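Stivdale Faux Grapes, Bunch
Home > Display > Artificial Fruit > Grapes

Sold singly or by the box of 32
Colours: Dark Red, Pale Green
In stock. Orders placed before 2 p.m. leave us the same day, Monday to Friday.

A real bunch of grapes looks splendid in a shop window until Thursday or so, when it begins to attract an audience. The Stivdale bunch will look the same at Christmas as it did in April. It has no smell, no pips and no opinion about your radiator.

We sell it to greengrocers, theatres, wine bars and a surprising number of people who paint still lifes slowly. Dark Red is the one everybody orders. Pale Green is the one they come back for, having found that a bowl of Dark Red on its own looks like a funeral tea.

Each bunch hangs from its own stem, so it can be hooked, draped or simply plonked. Give the berries a bit of a fluff with your fingers when they come out of the box, as they travel flat and sulk.

Cleaning: lukewarm water, a drop of washing-up liquid, soft cloth. Not the dishwasher. We did try.

Warning: not food. This is printed on the label in letters 6 mm high and we still get the phone calls. Not suitable for children under 3 or for uncles after lunch.

Delivery: free on orders over £100. Otherwise Betness Carriers will bring it and leave it behind your bin.

Returns: within 32 days, please, and without teeth marks.

Goes well with: Cutstead display crate, Ignacio wax cheese wedge, Ignacio half loaf (crusty).

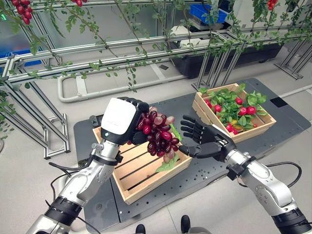
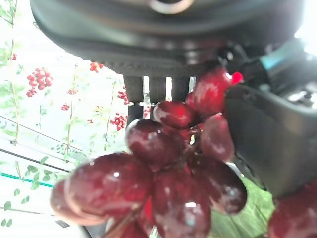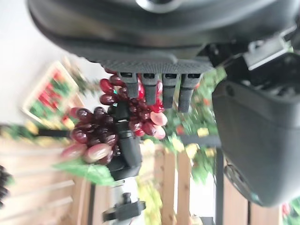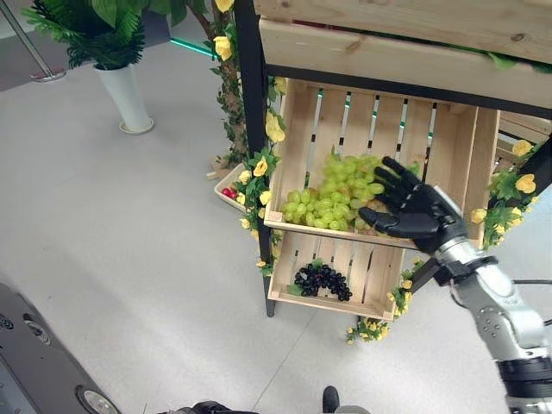 First picture: Dark Red, with leaf. Last picture: Pale Green, in a wooden crate.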